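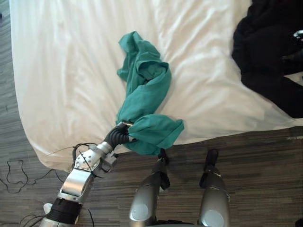

衣類整理ロボットの把持部に開放不良、トラッラーノ試験室が動作試験を一時中断

2020/3/22 お知らせ・ニュース

トラッラーノ居住環境試験室は、ロンスカ社製の双腕ロボットによる衣類整理の動作試験において、把持部が開放指令に応じない不具合が発生したため、同型機を用いる試験をすべて一時中断したと発表した。負傷者はなく、建物および寝具への損害も確認されていない。

不具合が発生したのは、ベッド上に置かれた衣類をつかみ、手前に引き寄せて広げ、所定の位置に置き直す一連の作業を反復する試験である。計画された400回のうち309回目の試行で、右腕の把持部が衣類を挟んだまま開かなくなった。制御側の記録では開放指令は正常に送信されており、把持部からは「開放完了」を示す信号が返されていた。このため制御プログラムは衣類が手を離れたものと判断し、右腕を次の作業位置へ移動させた。

衣類はつかまれた状態のまま引かれ、その一部がマットレスの縁にかかって張力が生じた。右腕の関節に設定された負荷の上限には達しなかったため、自動停止は作動していない。画面で経過を監視していた試験員が異常に気付き、非常停止の操作を行った。試験室によれば、停止操作の後、腕は直ちに静止し、その姿勢を保持した。衣類は駆動電源を遮断したうえで、手動により把持部から取り外された。

同試験室の安全管理を担当するヴィルジル・ギツァ主任は、「腕に過大な力がかかった事案ではなく、把持部の実際の状態と信号とが食い違った事案と捉えている。つかんだものが布であったため影響は小さかったが、同じ食い違いが人の着衣や寝具の固定部で生じた場合を想定して評価する必要がある」と説明した。

初期調査では、指の駆動部に取り付けられた位置検出器の出力と、指先の実際の開き幅との間にずれが認められた。検出器は駆動軸の回転量から指の位置を算出する方式であり、軸から指先までの間で動きが伝わらなくなった場合、指が閉じたままでも開いたものと判定される。ずれの原因については、伝達部品の緩み、細い繊維の巻き込み、指の被覆材のずれの可能性が挙げられているが、現時点では特定に至っていない。当該の把持部は取り外され、分解せずに封をした状態で保管されている。
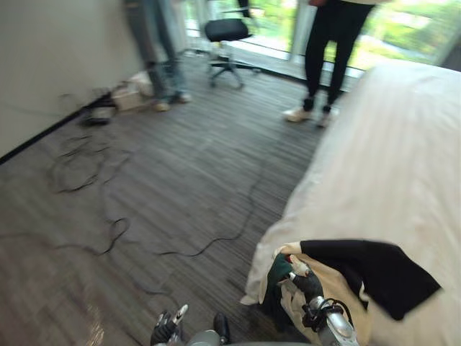 ベッドの縁で布をつかむロボットの右腕。床にはケーブルが延びている（トラッラーノ居住環境試験室）

調査では、作業環境についても確認が行われた。床面に敷設されたケーブルの位置を記録と照合した結果、不具合の発生時に腕や把持部へ接触した形跡は認められなかった。ただし、試験区域内のケーブルに余長が多く、非常時に人がロボットへ近づく際の通路と重なる箇所があったことから、試験室はこれを不具合とは別の改善事項として扱い、再開までに配線の経路を改めるとしている。

あわせて、試験中の立ち入りに関する規定も見直される。これまでの規定では、腕の可動範囲の外側であれば、試験に関わる者が同じ室内にとどまることを認めていた。見直し後は、腕が届く距離に加え、つかんだ布が伸びた場合に届く距離も立ち入り制限の範囲に含める。長尺の衣類、シーツおよび毛布を扱う試験については、対象物の最大寸法を事前に登録し、その値に基づいて制限範囲を設定する。

ロンスカ社は、試験室からの通報を受けて技術者を派遣し、動作記録の解析を開始した。同社は、指先側の状態を独立して確認する検出手段を備えていない点を認め、暫定措置として、開放指令の後に指の駆動電流を測定し、無負荷時の値と一致しない場合には腕の移動を禁止する制御を追加する方針を示した。この変更は試験機に限って適用され、有効性が確認された後に、貸与中の同型機へ順次配布される予定である。

試験室が保有する同型機は2台で、不具合のあった1台のほか、もう1台も使用を停止している。後者についても把持部の点検が実施され、開放動作そのものに異常は見られなかったが、検出器の出力にはわずかなずれが確認された。試験室は、このずれが製造時から存在したものか、反復使用によって生じたものかを判断するため、両機の使用履歴の提出をロンスカ社と共同で進めている。

外部の立場からの評価は、機械安全の検査を手がけるデュプレシ検査事務所に委託された。同事務所は、停止に至る経過の検証、非常停止装置の配置の妥当性、および監視担当者の操作手順について調査し、報告書を提出する。報告書の要旨は、個人に関する情報と製造上の秘密に当たる部分を除き、試験室の掲示板および広報資料で公表される。

試験の再開にあたっては、次の条件をすべて満たすことが求められる。

・把持部の開放を、駆動部の信号とは別の手段で確認できること
・開放が確認されない場合、腕の移動が自動的に禁止されること
・布を介して生じる張力について、停止の基準値が新たに定められていること
・配線経路の変更が完了し、現場での確認を受けていること
・監視担当者全員が改訂後の手順による訓練を修了していること

再開後の最初の試験は速度を下げて行い、衣類の種類も薄手のものに限定する。309回目までに得られた記録は破棄せず、不具合の兆候が事前に現れていたかを調べるために用いる。残る試行を同じ計画のもとで継続するか、初回から改めて実施するかは、外部評価の結果を踏まえて決定される。

今回の中断により、6月に予定されていた試験結果の報告会は延期となる。新たな日程は、外部評価の報告書を受領した後に案内される。すでに参加を申し込んだ者については、登録がそのまま引き継がれるため、再度の手続きは必要ない。

同型の把持部を使用している機関に対しては、ロンスカ社から点検の要領が送付される。点検が完了するまでの間、開放完了の信号のみを条件として腕を移動させる設定を使用しないよう、試験室は呼びかけている。

本件に関する問い合わせは、トラッラーノ居住環境試験室の安全管理担当が受け付ける。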